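Plinus open afternoon: trying out the Jilosard hand-held gripper

I nearly didn't go. The invitation said two o'clock on a Monday, the trains were in a mood, and I'd already sat through one gripper demo this year that was mostly slides. But Margaux Pruvost had promised me I'd get my hands on the thing (and that there'd be decent coffee), so off I went.

Plinus have the upstairs of a converted workshop and they'd clearly had a tidy. Lavanya Nadar met us at the door, gave a very short welcome and then more or less let us loose, which I loved! The product is the Jilosard, a hand-held gripper you use to show a robot how a job is done. You hold it, you do the job, and the recording goes off to be turned into training material. They sell it as a kit, with the gripper, the marker cards, a case and a year of the software.

First impressions: it's lighter than I thought it would be, though the housing is bulky and I kept wanting to peer round it. The two finger pads have a ribbed inner face and a thick rim, and they close with a nice even pull. I picked up a teaspoon first time. I then dropped a biscuit, twice, and Narayanan Bangera very kindly told me everyone squeezes too hard to begin with.
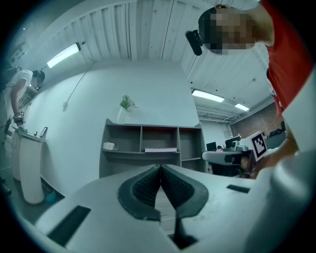 Setting up was the part I'd been worried about, having lost a whole morning to calibration on our old Varghese unit. Narayanan did it in front of us while talking the entire time, and it took him 18 minutes including a restart. I had a go afterwards and was a good deal slower, mostly my own fault for skipping a page. The quick guide could do with bigger type, and I said so on the feedback form.

What I liked less was the pricing. The kit is fine, but the software renews every year and you pay extra once you go past 100 hours of recordings. Bhavana Suvarna, who'd come over from Iminano, asked whether unused hours carry over. They don't, at least for now. She also wanted to know about spare pads, and those come in pairs and are stocked here, so no waiting on a parcel from abroad.

Amedeo Sorrentino gave a little talk at the end about left-handed use. I'm left-handed so I perked right up! The trigger can be swapped over with a small hex key, though you do have to calibrate again afterwards.

Would I buy one? I've asked for a loan kit in July, and Margaux wants first go with it. The coffee was good, by the way. Take the stairs, the lift is painfully slow.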